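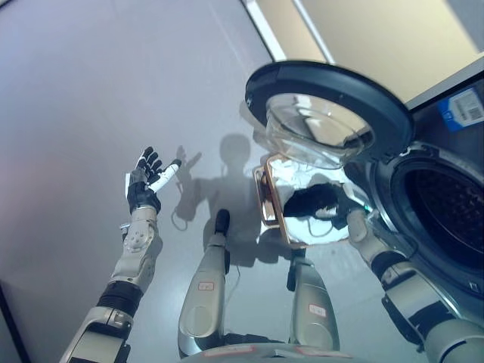

Leaving the washer door open between loads is advice I keep hearing and I'm not sold on it. My sister-in-law swears by it, the guy at Hulteck swears by it, and my front loader still smells like a pond. Swung wide like that, with the grey gasket out in the air, the door takes up half the walkway in my laundry closet. Has anyone seen a real difference, or do we all just repeat this?

tetteh_101
Posted 25 July 2019
Big difference here. I started in December and the smell was gone in a few weeks. Did you wipe the folds of the gasket too? Air won't fix what's already growing in there.

Verkau
So you changed two things and gave the door the credit. My bet is on the wiping. I shut mine every time and it smells fine after 11 years.

original poster
I wipe it when I remember. Call it once a month.

zirno4
Once a month is your problem. Also, wide open is overkill. I leave mine open 4 inches and nobody walks into it. How much detergent are you using?

original poster
Up to the line on the cap.

zirno4
Try half that.

Verkau
Agree on the soap. Still don't buy the door thing.

tetteh_101
Then close yours, you live somewhere dry. I'm on the coast and towels don't even dry on the rack.

original poster
OK, half the soap, wiping after every load, door shut for now. If it still stinks next month I'll try it open.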